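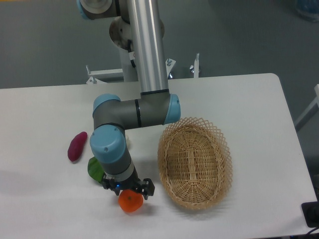
Treloar, August

Progress report to the Brusent small grants program
Project: Ninel tabletop sorting arm
Prepared by Beril Çetinkaya, Drevow shared workshop

Status

The arm is mounted on its permanent frame and runs under its own controller. Mechanical work is complete except for cable routing. Software for the basic pick and place cycle is in use, and the current work is on grasp height and on the approach to the basket. The project is inside its budget.

Mechanical

The white metal mounting frame now stands behind the table and carries the base of the arm. The earlier arrangement, with the base clamped directly to the tabletop, was dropped in the spring. Fast moves at the shoulder shook the table enough to shift the objects, and every position had to be taught again. With the load moved to the frame, the taught positions hold from one session to the next.

The upper link is an aluminum tube. We had planned to print this part, and two printed versions were made before the change. Both flexed under load at full reach. The tube came from workshop stock and was cut and faced on the lathe here, so the only charge to the grant was for the clamps at each end.

The elbow and wrist have been assembled twice. On the first assembly the wrist housing was fitted a few degrees out of line, and the error appeared at the fingertips as a sideways offset. It was taken apart, shimmed and closed up again. No further adjustment has been needed.

The gripper is a two-finger type. Opening width is set in software. The fingers are wide enough for all the objects in the test set, but on the longer ones the approach angle matters, and the present routine does not always choose the short axis.

Test setup

Objects are laid out on the white table and are to be moved into an oval wicker basket. The set is made up of rounded and elongated shapes in strong colors, including orange, green and magenta-purple, which keeps color separation simple while the rest of the system is being tuned. The basket was chosen on purpose over a plain box. Its rim flares outward and is open lattice, and a finger that comes in low can catch in it. We wanted that problem early.

Results

The last full series was 79 cycles, all run at reduced speed. Failures fell into a small number of types. The most common was a round object pushed forward by one finger before the other closed. Lowering the wrist by a few millimeters before closing removed most of these. Flat objects are the remaining weak point: the fingers tend to ride over the top edge — the height estimate is taken from the center of the object, and on a flat piece the useful grip is much lower.

Contact with the basket rim occurred only when the release point was taught by hand. A fixed release height above the rim has replaced the taught point.

Spending

Spending to date is $627. Motor drivers and the gripper account for most of it. The line for fasteners and bearings is overspent and the line for printed parts is underspent by a larger amount, following the change to the aluminum link. We ask that the difference be moved across. No additional money is requested.

Open items

Cable routing at the shoulder is not finished. The cable needs a guide and a strain relief before the speed limit is raised.

The emergency stop is wired and has been tested with the arm in motion. A written procedure for other workshop members is in draft and will be sent with the next report.

Joint calibration is still done by eye against scribed marks. A simple fixture has been drawn up and is waiting for time on the mill.

Next period

Finish the cable guide, then repeat the full series at normal speed with the same objects. Change the height estimate for flat pieces and log those results separately. Drawings for the mounting frame and the tube clamps will be released to the program once the hole positions have been checked against the parts as built.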